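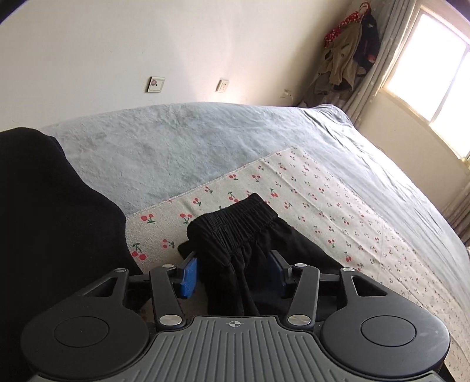 Figure 1. Hand-held gripper closing around a pair of black shorts on a bed.

4. What happens to a complaint after the press release

4.1 The life of a filing

A complaint against a public authority has two lives. The first is legal and takes place in a registry, where it gets a number, a stamp and a long rest. The second is in the news, where it is over by dinnertime. Most earlier work has looked at the first. We look at the second, partly out of interest and partly because the registry in Ristell answers letters at a pace that does not suit a funded project.

Our material comes from filings made against the city police and the prefecture over searches of homes, meeting halls and places of worship in the Ngui district. We collected 401 complaints lodged by residents, or by groups acting for them, and 553 news items that mention at least one of those complaints. The items come from four outlets and from Trarus, an aggregator that republishes wire copy under headlines of its own devising. The collection period was 14 months and began in March, shortly after the prefecture widened the grounds on which a search could be ordered at night.

The two sets do not line up neatly. A handful of complaints drew most of the coverage, while the typical complaint drew none at all. A complaint that named a well-known building had a fair chance of being noticed. A complaint about a front door, a broken lock and a frightened grandmother had to be filed jointly with others before an editor would open the attachment.

4.2 Who gets to speak, and in what order

We coded each item for the first person or body quoted, the last one quoted, and anyone mentioned without being quoted. The last group turned out to be the largest, and it was made up mainly of the people whose homes had been searched.

In items written from a press release, the first voice was almost always that of an advocacy group, usually Plusomau, which has a press officer and a telephone that someone picks up. The prefecture came last, in a single sentence saying that it did not comment on individual cases. It used this sentence even when asked about all the cases together. Two reporters we interviewed told us they no longer call before typing it in. We make no recommendation on this point but record it as a saving of time.

Position matters because readers stop early. On Trarus, the preview shows the opening lines and a button. A complaint summarized there consists of a claim by a group, an ellipsis, and an invitation to read something else. Whatever the authority said in reply, and whatever the complainant had asked for, sits behind the button with the advertising.

4.3 The word "alleged"

The coders were asked to mark every use of "alleged," "claimed" and "so-called." Agreement between them was high, with the exception of one long afternoon spent on "purported." Hedging words were attached far more often to the account of the person searched than to the reason given for the search. A family said it had allegedly been woken at 4 a.m. The officers, who were there on the basis of an anonymous tip, had acted on information.

We do not read this as bad faith. Style guides at all the outlets tell reporters to hedge anything that could lead to a lawsuit, and a resident of Ngui is easier to hedge than a ministry. Desk editors described the practice as caution. Lawyers for the complainants described it in terms that our ethics board asked us to paraphrase, and we have done so here by leaving them out.

4.4 Follow-up

The most striking finding is also the dullest. Few complaints were mentioned again once the day of filing had passed. Where a ruling was issued within our period, it was reported mainly when it went against the complainant, and then briefly. Rulings that went the other way tended to arrive late in the day, run to many pages, and award an amount smaller than the cost of the lock.

Some of this is structural. Court reporters at two of the outlets had been moved to a general desk before our period began, and the registry publishes its decisions as scanned pages that cannot be searched. A reporter who wants to know how a complaint ended must remember that it began, which is a good deal to ask of a general desk. Plusomau keeps its own list of outcomes and offered it to us freely. We used it only to check dates, as the group is a party to many of the cases and has, reasonably enough, a view on how they should have gone.

4.5 Limits

Our collection leaves out radio, which several residents named as their main source of local news, and private message groups, which they named as the source they trusted. It also leaves out items that were taken down before we could save them. Trarus told us that it removes older pages on a regular schedule, and it later removed the page describing the schedule.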